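Subject: Re: [fleet-remarketing] Condition grade drift on off-lease units
From: Dean Wainwright
To: fleet-remarketing list

Lacey Sowerby wrote:
> We moved our off-lease sedans to the Golby sale in December and the
> average grade dropped by nearly half a point compared with Sugden.
> Same lessees, same term, same mileage band. Our residual model takes
> the grade as an input, so the half point goes straight into the
> forecast loss. Is anyone else correcting for site, or are you
> feeding in the raw number?
>
> Also, does the Onance export still round mileage?

Lacey,

We correct for site. The raw grade is fine for ranking units within one sale and poor for anything that crosses sites. Golby inspects indoors under strip lighting and Sugden inspects in the yard. Hail dimples and door dings that pass at Sugden get written up at Golby, and each panel charge pulls the grade down even when the repair estimate is small.

What we do is keep a set of units that were graded at both sites. Ours has 124 in it, mostly no-sales that were trucked over and run again. Take the difference for each unit, throw out anything with transport damage, and use the median. The mean is no good, one bad transmission finding will move it. We recompute when an inspection contractor changes and otherwise leave it alone.

Two cautions. First, the offset is not constant across the scale. At the top end the sites agree closely. It opens up in the middle grades, where most three-year lease returns sit, so a single number will overcorrect your clean units. Graham Crabtree fits it by band and I would do the same if you have the volume. Second, check that the hammer price moved before you book anything. If Golby grades lower but the same cars bring the same money, your model has a scale problem and the forecast loss isn't real. Buyers who work both lanes already adjust.

On trucks I have nothing useful. Pauline Oakley tried the same method on three-quarter-ton pickups and the bed damage swamped everything else. She may still have the worksheet.

On the export – yes, it rounds mileage to the nearest 100 in the summary file. The detail file has the odometer reading as entered. Watch the join, though. The summary is keyed on run number and the detail on VIN, so a unit that runs twice shows up once in one and twice in the other. We key everything on VIN plus sale week and drop the run number at import.

If you are on the Drakon loader, version 2 also drops any row with a blank grade, without logging it. We lost the as-is units for a whole quarter that way and the average looked wonderful. Put a row count on each side of the load.

Lionel Bickerstaff asked off list about sample size. Below 500 units a month I would not split by color or trim at all. Make, body, mileage band and site already leave some cells thin.

I can send the band worksheet on Sunday evening if you want it. It has our reserve prices in it, so I need to strip two columns first.

Dean

--
Dean Wainwright
Remarketing analysis

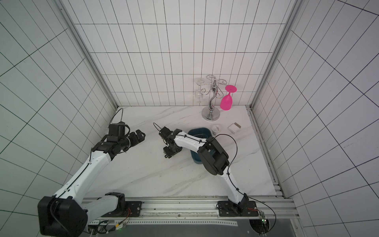
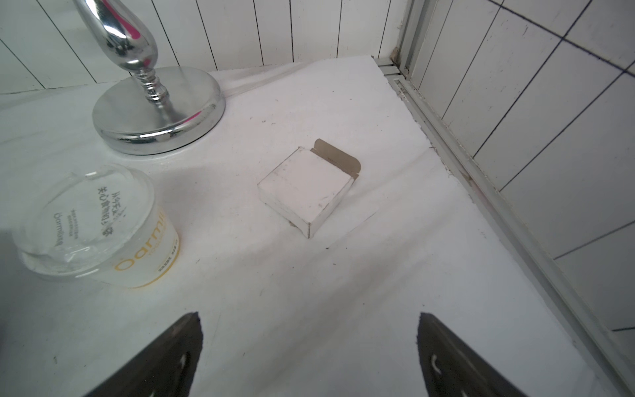
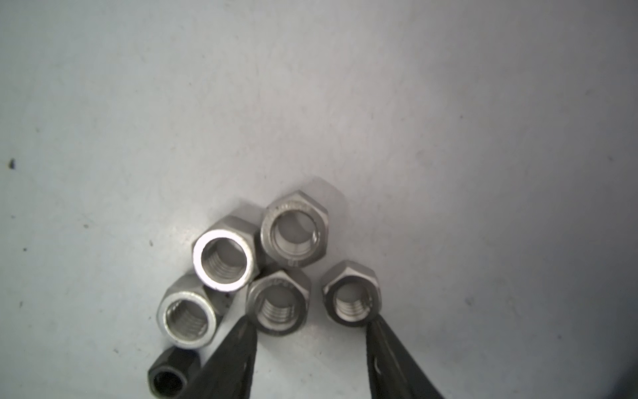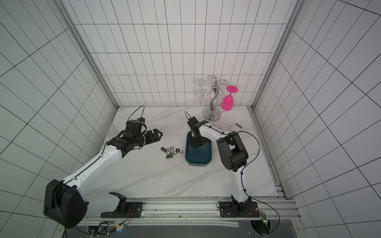
Bench views. Third in the set: hex nuts, close up.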